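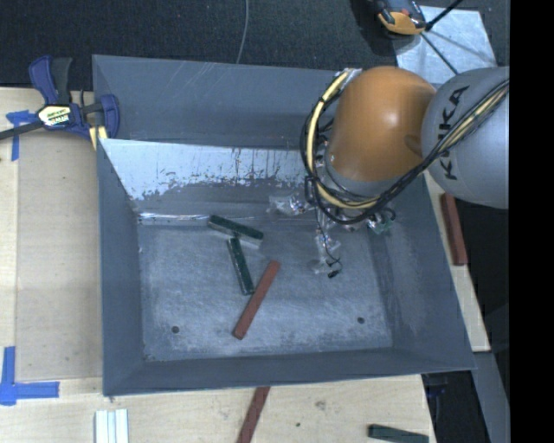 Le bac de tri ne sauvera pas la réparation

Jeudi 16 juillet 2020

Depuis le mois d'avril, ma boîte aux lettres reçoit des promesses de longévité. Vindevex m'assure que son aspirateur est « conçu pour durer ». Wiseck me propose une bouilloire « réparable à vie », sans préciser la vie de qui. J'ai acheté la bouilloire. Le couvercle a lâché au bout de 2 mois et la pièce, m'a-t-on répondu fort aimablement, n'est pas vendue séparément.

Je n'en fais pas un drame, une bouilloire reste une bouilloire. Mais l'adjectif me gêne. « Réparable » est devenu un mot d'emballage, comme « naturel » avant lui, et je crains qu'il ne finisse de la même façon : partout sur les boîtes, nulle part dans les ateliers.

Prenons le prix. Un grille-pain neuf de chez Hartono coûte 40 euros. Sa résistance de rechange en coûte 15, port non compris, et il faut encore trouver quelqu'un pour la poser. Le réparateur de mon quartier demande un forfait de diagnostic avant même d'ouvrir l'appareil, ce que je comprends très bien : son loyer court, que le grille-pain soit récupérable ou non. Devant une telle addition, on peut toujours invoquer la responsabilité du consommateur. Le consommateur, lui, sait compter.

On me dira que les mentalités changent. Peut-être. Les sondages le répètent, en tout cas, et quand on demande aux gens s'ils préféreraient faire réparer, ils disent oui. Je dirais oui aussi. Je dirais également que je compte lire davantage et prendre l'escalier. Entre ce qu'on répond à un enquêteur et ce qu'on fait un samedi matin devant une machine à laver en panne, avec du linge mouillé dans le tambour, il y a un écart que les communicants préfèrent ne pas mesurer.

Reste l'argument du recyclage, celui qui m'agace le plus. Cadlow affirme que son dernier mixeur est recyclable à 98 %. Admettons le chiffre. Recyclable veut dire qu'on pourrait, à condition que l'appareil arrive au bon endroit, qu'il soit démonté correctement et que la matière trouve preneur. Cela fait beaucoup de conditions pour un argument de vente. Et un mixeur broyé au bout de trois ans, même proprement, reste un mixeur qu'il a fallu fabriquer deux fois.

Je ne demande pas grand-chose. Des vis ordinaires à la place des clips qui cassent. Un prix des pièces affiché à côté de celui de l'appareil, le jour de l'achat, dans la même taille de caractères. Une durée de disponibilité écrite noir sur blanc, avec un remboursement si elle n'est pas tenue. Les fabricants sincères n'y perdraient rien – les autres auraient à s'expliquer.

En attendant, ma bouilloire fonctionne toujours, avec une soucoupe posée dessus en guise de couvercle.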